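4.2 Trying the Whitlock kitting package

I came to the Whitlock package a bit sceptical, I'll admit. Pranthorpe sells it as a ready-to-go kitting service for small assembly shops, and my experience with ready-to-go has been mixed (the Proto release took us most of August to get talking to our own arm). This one was up and running before lunch!

The job is simple to describe: parts sit in yellow bins, and a set of them goes onto a paper-lined steel tray. We logged 1106 picks at the Standamora bench. Of those, 189 needed a second try and 111 needed a person to step in. I'd expected the circuit boards to be the headache, but the harnesses gave us far more grief — anything floppy with several connectors tends to bring its neighbours along for the ride. Tomos Bowen reckons a shallower bin would help, and I'm inclined to agree, though we haven't tested it.

The wrist view was my favourite part of the kit. With small wired parts, I could judge the colour and lie of the leads far better up close than from the bench view, and I ended up leaning on it whenever I was labelling failures. 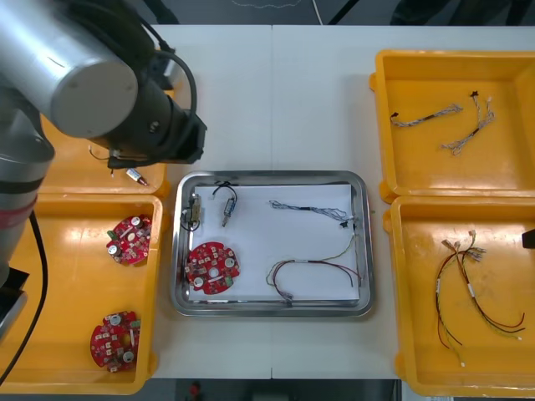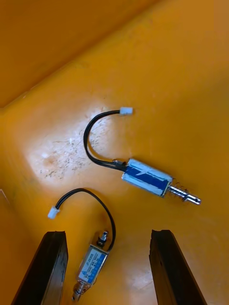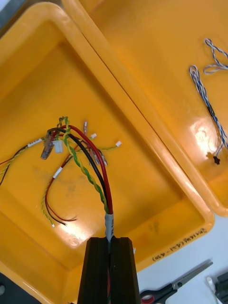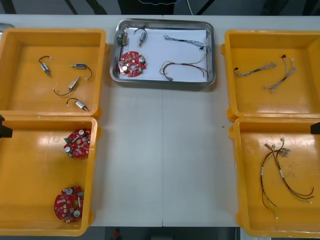 Figure 3. Kitting work with the Whitlock package. The first and last views show the bench with its bins and steel tray; the second and third are close views from the wrist.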